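Home Explore Notifications Lists Profile

Bjarke Riis
March 30, 2018

1/ Thread on buying used office desktops as small file servers. The purchase price is the least useful number on the listing. Start with power draw at idle and work outward.

2/ A machine that idles at 90 watts and stays on all year costs more to run than most people pay for it. Measure at the wall. The label on the power supply gives a maximum, and tells you very little about idle.

3/ Memory next. Older workstations often want registered ECC modules, and mixing those with ordinary ones will stop the boot. Read the part number on each stick before ordering more.

4/ If the seller lists a bare board, ask for a close photo of the CPU socket. Bent pins are the usual reason a cheap board is cheap. Dell boards also tend to use their own power and front panel connectors — budget for adapters if you plan to move one to another case.

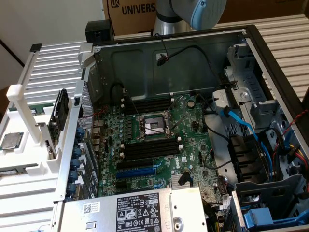 5/ Drives. Ask for the SMART report and look at reallocated sectors first, power-on hours second. I would take a disk with 3240 hours and a clean table over a newer one with pending sectors.

6/ Network. Gigabit is fine for backups at home. In practice expect a bit over 100 MB/s on large files and far less on small ones.

7/ Mahnaz Yazdani asked about noise. Replace the case fan before the CPU cooler, and check the header pinout first. Some boards halt at startup if they can't read a fan speed.

8/ Next thread, probably in September: file systems and snapshot schedules.

Contact · © 2018 Clukar · Back to top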